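Grarkent Night Buffet

The Grarkent Night Buffet was a catering service aboard the Raro, an overnight passenger ferry operated by Nokuritz Lines. It served a hot supper from the evening departure until 2 a.m., an hour chosen by the company's first catering manager, Otakar Vondráček, who did not sleep well and assumed the same of his customers.

Origins

Before the buffet, passengers on the Raro could buy soup, crackers and a boiled egg from a hatch beside the car deck. Complaints were frequent and mostly concerned the egg. Vondráček hired the cook Graziella Fabbri, formerly of the Gatti canteen, and gave her a galley designed to feed 30 people. The ship carried over 4000 on a full summer crossing, a difference the company described in its brochure as "intimate."

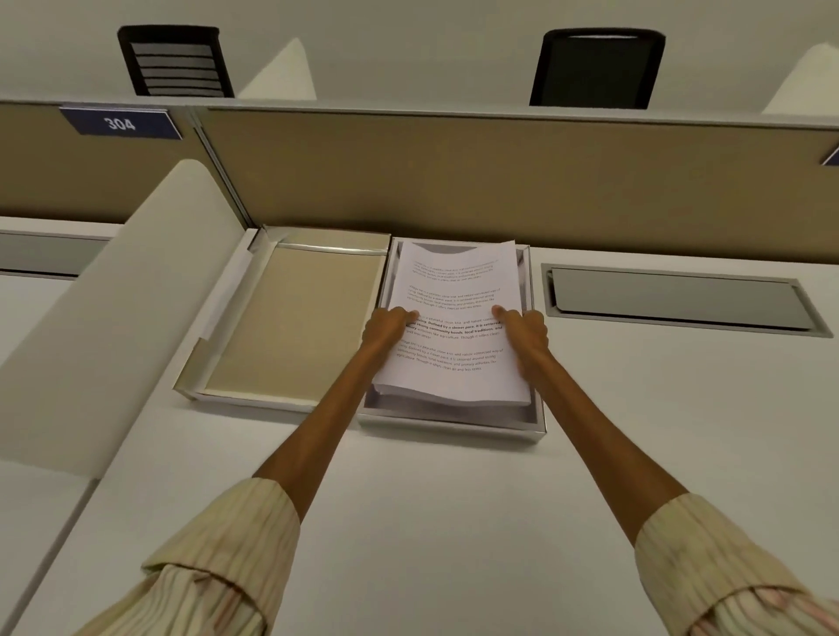 Fabbri's answer was to cook almost everything ashore. Trays of braised beef, barley and stewed cabbage were loaded at the Grarkent terminal and reheated in shifts. Fish was dropped from the menu after one July of rough weather, then restored at the request of passengers who had not been aboard that July.

Service

Diners were seated by ticket number. Holders of low numbers ate at sunset, and holders of high numbers ate what was left. Ticket 1617 acquired a small reputation among regulars, as it usually marked the point where the potatoes ran out. Wiesława Wilczyńska, who succeeded Fabbri, ordered more potatoes. The line then began running out of gravy.

Decline

Nokuritz replaced the buffet with vending machines when the Raro was refitted. The barley dish survives at the terminal café, where it is served on Mondays, without gravy.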